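Section 4. First Picks with the Gradby Arm Kit
Last updated: Fri 18 July

You've got both arms bolted down and talking to Fumer – great, this is where the kit gets fun! Set aside an hour, clear a spot for your coffee well out of reach, and work through the steps in order.

CAUTION: Keep hands outside the walls while the status line in Fumer reads LIVE.

1. Open Fumer and load the profile named Starter. Set speed to 9 percent.

2. Jog the gripper to a thin, flat piece and close on it slowly. Stop as soon as the fingers touch both sides. Thin pieces are the best way to get a feel for finger alignment.

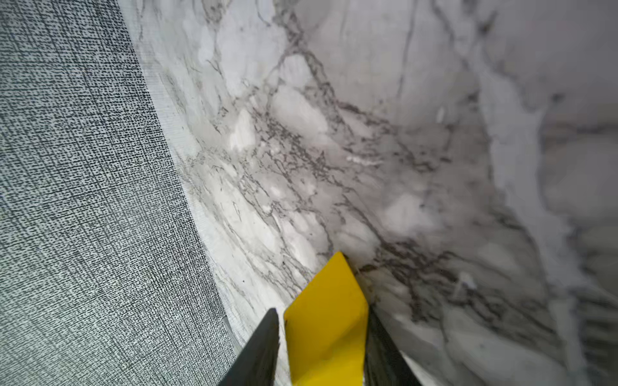

3. Save the pose as Thin 1, then open the fingers and back straight out.

4. Move on to cubes. Center the fingers over one, lower, close, and lift just clear of the tabletop. Neighboring blocks can stay where they are, as long as each finger has room to come down.

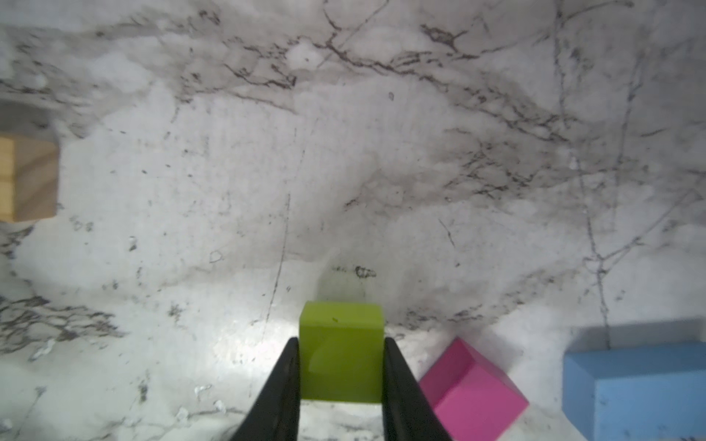 If the cube twists as you close, you're off center. Nudge the wrist one tick at a time and try again. Most people have it by the 4th try, and the first clean lift is a real thrill.

Note: Patterned tabletops are fine. If Fumer loses a piece among the markings, raise Contrast to 19 and rescan.

5. Switch to two-arm mode and run Stemow, the sorting routine. Let it finish one full pass before you change anything.

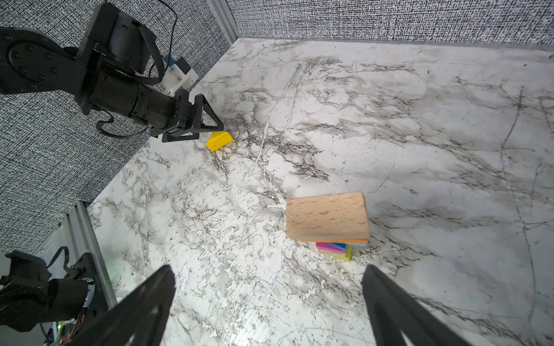
Stemow plans each pick from the top down, and it's surprisingly good at it. Soft items need a lighter touch, so with a sponge sitting on a block of sticky notes, set Grip to Soft and take the sponge first. Wedges are trickier – approach from the flat sides whenever you can.

Error 410 means the two arms have asked for the same space. Press Hold, jog one arm back, and resume.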